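November, Cetix bench, afternoon

Picked up where Mi-kyung stopped: the release step in the tray task. The planner hands over a place pose, the arm goes there, and then the controller sits waiting for the settle condition until it times out. Two timeouts in the log from this morning, both on the right arm, both at the same phase.

Settle condition as written: joint velocity norm under threshold for 210 ms, evaluated in the Detside node. The control loop publishes at 1000 Hz but the node reads through the Rosura bridge, which drops samples when the perception thread is busy. The window counter resets on a missing sample. So a gap in the stream is treated the same as motion. Mi-kyung suspected the threshold and had already raised it once; I put it back to the old value before changing anything else.

Changes on the branch:
– window now runs on message timestamps, no longer on callback count
– a gap under 2 ms does not reset the counter
– longer gaps still reset, and are logged with their length

Then a run with both arms enabled, left arm holding position, right arm on the can. The left arm is only there as a collision object for now, but its wrist pose goes into the planning scene every cycle, so it stays powered. 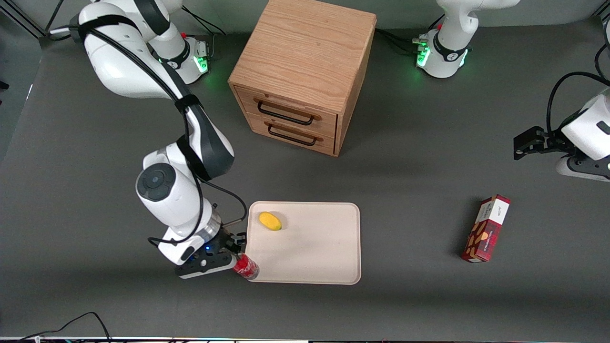
Right gripper closed on the can, front-left edge of the tray. Left gripper over the table by the red-and-white box.

Also open: the tray model. The collision mesh has a flat slab where the real tray has a raised rim, and the place pose is generated from the slab height. Near the edge that matters. Elif Naz Avcı has the Yazıcı export script and says the rim can be kept if decimation is turned down for that one part. Until then I am adding clearance by hand in the config, key place_offset_z. Do not merge that.

Segmentation merges the cabinet handles into the drawer fronts. Irrelevant for placing, will be a problem once we plan grasps on the drawers. Ticket opened, assigned to me.

Next: replay this morning's logs through the new settle check, offline, and compare the gap lengths with the perception thread timings. If they line up, move the bridge reader to its own thread.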